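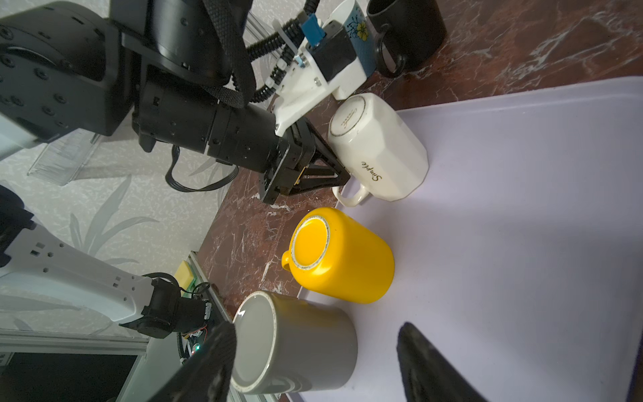
Mugs on the tray and the counter, from the wrist camera.

Saturday, January 16, 2021

I spent this week on the grasp planner. The old version picked a grasp from the handle and fell over on any mug that was upside down, so I split it in two. One step decides which way up the mug is, and the other ranks grasps for that case only.

Training is on 348 wrist images, resized to 512 on the long side. The yellow mug is easy upside down because the base is one flat disc of color. The white faceted one is harder. Each facet comes back as its own surface and the normals jump around.

Planning now takes 300 ms per mug, most of it in the collision check against the second arm. Bilal Farah sent me a patch that caches the arm meshes and I still have to merge it. After that I want to fix the logging, which drops every frame where the gripper fingers cover too much of a mug.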